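ok so Saturday was supposed to be laundry and groceries and instead I sorted old desktop processors until my back hurt. Thread, because I learned some stuff and I want to complain a little

Background: I bought a lot from a guy in Sarkwood who was clearing out a repair shop. It came in two shoeboxes and a cookie tin. A COOKIE TIN. Chips just sliding around in there with the lid on, metal on metal, and I had to go sit down for a minute

So step one was trays. I know people love the clear clamshells and they're great for mailing one chip to one person, but for storage I want the molded gray kind with a raised rim around each pocket. The chip drops in, it stays put, and you can slide the whole tray in a drawer

(Conall Coughlan will be in my replies saying egg cartons with foam work fine. Conall, I love you, no they don't)

Things I check before anything gets a pocket: the corners of the green board, the edge all the way around, and then the underside under a lamp. The silver lid can be scratched to heck and I don't mind at all. A chewed corner I do mind

Old thermal paste is the boring part. Isopropyl, a lint-free wipe, wait, wipe again. Some of this stuff had turned to basically concrete. I did a whole podcast episode on ONE chip and it still had a gray smudge in the lettering when I gave up
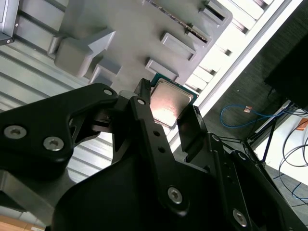
Hold them by the edges, please! Edges only. Fingerprints on the lid come right off but skin oil on the contacts is a pain to clean, and if yours is the kind with pins you really don't want a thumb anywhere near them

And line it up before you let go. Find the little corner mark, match it to the others, then lower it in flat. If one side is riding up on the rim it isn't seated, so lift it and try again. Pushing on it is how I got my first bent pin back in July and I'm still mad

Labels: I put painter's tape on the short side of each tray with the socket and the date I cleaned them. Yaryna Melnychuk has a spreadsheet with photos and serials and color coding and I respect that so much and will never do it

Two of them went straight to the sad pile with cracked corners. Efthymia Tsolakis wants those for keychains so they're spoken for, sorry!!

Still have the cookie tin half full. Going back in after dinner. If anybody has spare trays with lids that close properly, my DMs are open and I will pay shipping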